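Can a machine do the chores yet? Pictures from the Madier chores day

Jurnesent photo pages — words by Fung-ping Hsu

I've wanted a robot to fold my sheets since I was six, so you can guess how quickly I said yes when Wai-kit Yen asked if I fancied a day of chores in Madier. The plan was simple. Take the dull jobs we all do at home, plus a few that shop staff do every day between customers, and look hard at which ones a machine could take off our hands. Picking things up, putting things down, cloth, bags, boxes, lids. Nothing grand!

I went in thinking the big jobs would be the hard ones. Wai-kit laughed at that (kindly). A floor is a big job and machines have been trundling over floors for years. A sock is a small job and it can still beat a very clever arm. The trouble is in the fingers, and in knowing what a thing will do once you've pinched it. A mug stays the shape of a mug. A carrier bag can be any shape it likes, and it changes its mind halfway through.

Most of the learning side works from people showing how it's done. You do the job with grippers in place of your own fingers, a camera takes it all in, and the machine gets to study the lot later. Wai-kit's notebook had the running total on the inside cover, 2,498 recordings before we'd even put the kettle on, and I kept sneaking looks at it all day like a football score. He says cloth eats up more of them than anything else on the list.

I had a go myself on the Friday. You lose your sense of touch at once, and it's amazing how much of tidying up is touch. I could see perfectly well what I wanted to lift and I still closed the fingers on air. Four tries for one small thing! Then you get it, and it feels like winning at the fair, and you want to do the whole table. 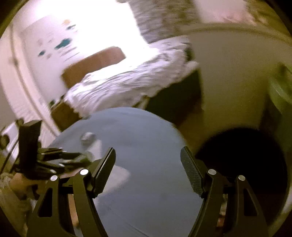
Near gripper wide open, the other one a blur with something green at its tips. All that crumpled white cloth behind them is the sort of thing I'd love to hand over for good.

Look at the pads on the near pair, with that fine grid on the inner faces. I got quite attached to those. Texture matters a great deal when there are only two fingers doing the job of five, and Wai-kit can talk about it for longer than you'd think possible. See-through things are another of his favourite grumbles. Thin film and clear packaging are hard for a camera to judge, so the machine may not be sure where the edge is, or which bit is the bag and which bit is the table under it. People get round that by feeling for it. Try opening one of those thin produce bags with your eyes shut and you'll see how much your fingertips are up to.

So, where are we? My own scorecard, and please argue with it:

Moving solid things from one spot to another: yes, and getting quicker. If it's a box or a tin and it's standing on its own, I'd trust a machine with it now.

Clearing a cluttered table: getting there. One object is fine, the heap is the problem. Things lean on each other, and some of them are soft.

Filling shop shelves: closer than I expected, as long as the packs are stiff. Liu, the corner shop in Grenda where I worked as a student, had 19 kinds of crisps hanging on pegs, and I would pay good money to watch a robot arm face that wall on a delivery morning.

Folding a towel: yes, slowly. You could have a cup of tea while you wait, and I did suggest it as a feature.

Folding a fitted sheet: no. I can't do it either, and neither can Wai-kit — he rolls his up and shuts the cupboard door.

What cheered me most was how ordinary the work is up close. I'd pictured a gleaming lab where everything happens at top speed. A lot of it is patience with small things, the same lift done again from a slightly different angle, then again with the cloth in the way. Each go adds a bit. I came home and noticed my own hands for days afterwards, doing ten clever things just to get a tea towel off the rail.

We're planning a kitchen session in June, with washing-up if Wai-kit can be talked round on the subject of water. If there's a chore you'd like us to try, send it in. So far the most asked-for is getting a duvet into its cover.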